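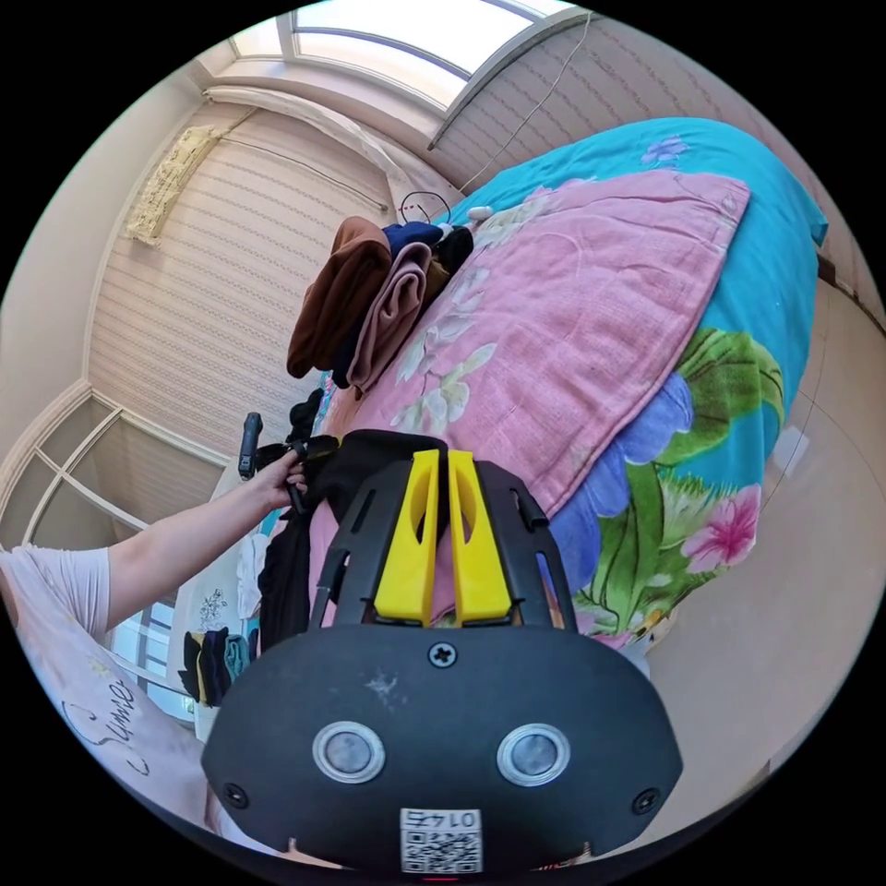 Right, so the grippers. I said I'd write up what I do to keep them going and then didn't, and now three people have asked the same week, so this is it. Typed fast, between kettles.

Quick background for anyone new. Hand-held ones, yellow fingers, black body, we use them for the folding work. Clothes on beds mostly. The Plusutura arm that gets the results lives over at Lenholm and is somebody else's headache (Teguh's). Mine is the hand-helds. They come back to me in a padded bag, usually with a note saying "feels funny". Thanks.

FINGERS

Most of the wear is here. They go soft at the tip first, then they start closing a bit crossed, and after that thin cloth slides straight out. Test I use: close them on one sheet of printer paper and pull. If it slips, new pair. Don't bother with glue. I tried glue in November and spent an evening picking it out of the slot with a pin.

I log every squeeze now (well, the software does) and I swap the pair at 700 whatever they look like. Used to wait till they split. One split at 333 so it isn't an exact science. Audrey-Anne thinks that one was a bad print and she's probably right, it had a stringy look inside the slot from new.

Swap BOTH. Never one. An old finger and a new finger will never meet square and you'll blame the linkage.

LINKAGE

Side arms should move together. If one lags, there's fluff in it. There is always fluff in it. Wool is the worst, then anything fleecy, then towels which you'd think would be first but no. Small dry paintbrush, then a wooden cocktail stick for the slots. No oil!! I know it squeaks. Oil plus lint makes a sort of felt and then you are taking the whole thing apart on a Sunday like I did.

If it's still lagging after a clean, check the pivot pins for play. Wiggle sideways with the fingers shut. A tiny bit is fine. If you can hear it, not fine.

SCREWS

Front plate ones work loose. Not fast, but they do, and then the plate buzzes and you get a rattle that sounds far worse than it is. Snug, then stop. Preben did one up properly tight and stripped the thread, and Wainwright took 66 days to send a new housing. Sixty six. For a bit of plastic. So: two fingers on the screwdriver, no more than that.

Marker pen dot across the head onto the plate, so you can see at a glance if it's turned. Takes a second. Obviously wipe the plate first or the dot comes off on somebodys duvet.

SETTING THE GAP

Do this after any finger change, even if it looks right. Fully open, let go, fully closed, let go, ten times. Then run the zero from the Grornico screen, second tab, not the first one, the first one resets the lot and you'll be naming everything again. Closed reading should sit still. If it creeps up while nobody's touching the handle, the spring isn't seating. Back it off half a turn and go again.

Noemi wrote a little checker that flags a bad zero and it has caught 79 so far, nearly all of them me being in a rush.

TRYING IT ON REAL CLOTHES

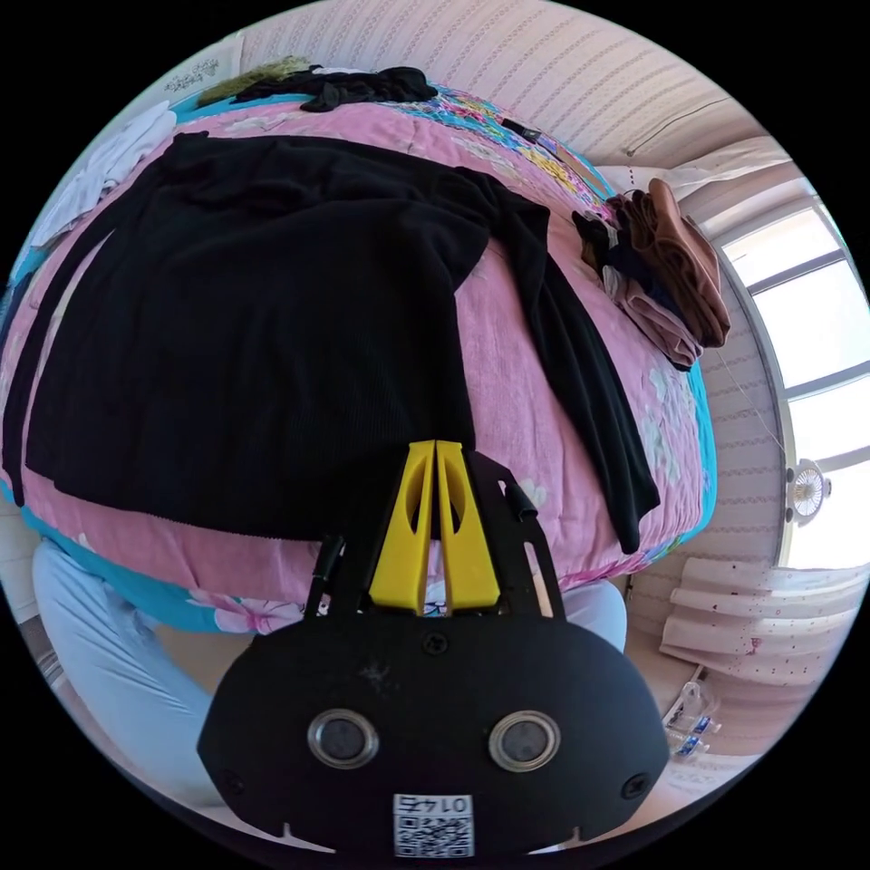
Knitwear is my last test before anything goes back in the bag, and I'm fussy about it. A paper strip tells you the fingers close, a hem tells you whether they'll pick up one layer without dragging the rest with it. A big black knit spread flat across the quilt is about as good as you'll get, with a fine rib along the bottom edge and the yellow tips pointed straight at it. Come in low at the hem. Pinch one layer, lift a hand's width, hold, let down. Then the cuff, then somewhere in the middle where there's no edge to help you. If the middle one works without bunching I'm happy. Dark knits have a second use too – bits of fluff off the fingers show up on them straight away so you know if your brushing was any good.

Then something slippy. Lining fabric, a silky scarf, whatever. Then a fold right through, sleeves in, bottom up, no hurry.

LENSES

Quick one as I have to go. Dry microfibre cloth, not your sleeve, not kitchen roll. Breath is OK. Spray is not OK, it gets under the ring and dries there and you'll never shift it. Put the cloth in its own little bag or it just collects grit and you're sanding the glass.

LABEL

Please leave the label on. If the code won't scan, wipe it. If it still won't scan, tell me or Parvathi the number off it and we'll print another. Don't write a new number on masking tape. We had two units with the same number for most of a fortnight and unpicking whose logs were whose was grim.

What's in my tin at the moment: spare fingers in pairs (rubber band round each pair), small crosshead screwdriver, paintbrush, cocktail sticks, the marker, two cloths, spare springs, one pin from the glue business.

Still to sort: the squeak on the older ones, and a better bag. The zip catches on the finger tips and I'm sure it's costing us some. If anyone has a hard case going spare with foam in it, shout. Will do the charging stuff in a seperate post.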